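Terketti Newsroom › Desktop Automation › Product news

Terketti puts a small arm on the table and a price on the box

2018-05-31

Terketti today opens orders for the Selton, a desktop robot arm kit for classrooms, clubs and anyone whose kitchen table is not needed for dinner. The complete kit costs £500 and comes in a first batch of 1755. It contains the arm, a two-finger gripper, servos, wiring, a table clamp and more small screws than the buyer will believe necessary until the last evening of assembly.

The Selton does not make coffee. It will not wave at visitors unless somebody writes the code for it, and the company has seen enough waving arms at trade fairs to hope that they won't. It picks up small things and puts them down somewhere else. Terketti thinks this is plenty to be getting on with.

"People ask what it's for," said Omar Nasrallah, who runs the product side. "I say, have you ever tried telling a machine where a brick is? Give it a weekend. You'll have opinions about elbows."
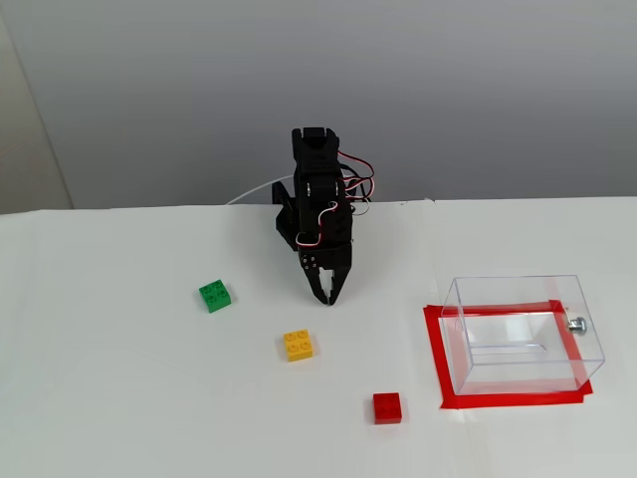
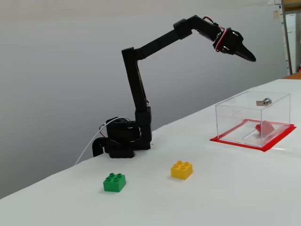
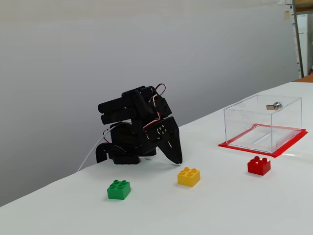
Selton buyers also get Gerkach, the practice software, which starts with sorting and clearing tasks and becomes less polite as it goes on. Lessons are written for objects most schools already own, and the early ones need little more than toy bricks in red, yellow and green and a clear box with a border of red around its foot. The colours give a beginner's program something easy to look for. The box gives it something to bump into – an education in itself.

Gerkach grew out of 2685 trial runs logged by testers since December, a good share of which ended with a brick on the floor. Joelle Issa, who wrote the lessons, kept the worst failures in as exercises.

"Shahzad wanted them taken out," she said. "They're the best bit."

Shahzad Yousafzai, head of engineering, confirms that he wanted them taken out.

Assembly takes a patient adult one long evening, or two if the instructions are read afterwards. Wires run along the outside of the arm, where they can be reached and replaced without taking the joints apart. Spare servos are sold singly through Harb, Terketti's parts shop, and orders placed before the first batch sells out ship with one spare included. The company declines to guess which joint will want it.

Schools ordering several kits can ask for a class price. Calum Jardine handles these enquiries through the Terketti sales desk and would like to know the number of tables first, as the clamp needs an edge to hold on to.

Related news
Harb parts shop passes 3255 orders
Tarcísio Lacerda joins Terketti to look after schools
Gerkach lesson list: what's in and what fell off

We use cookies to remember your basket and see which pages get read. Carry on browsing to accept, or change your settings.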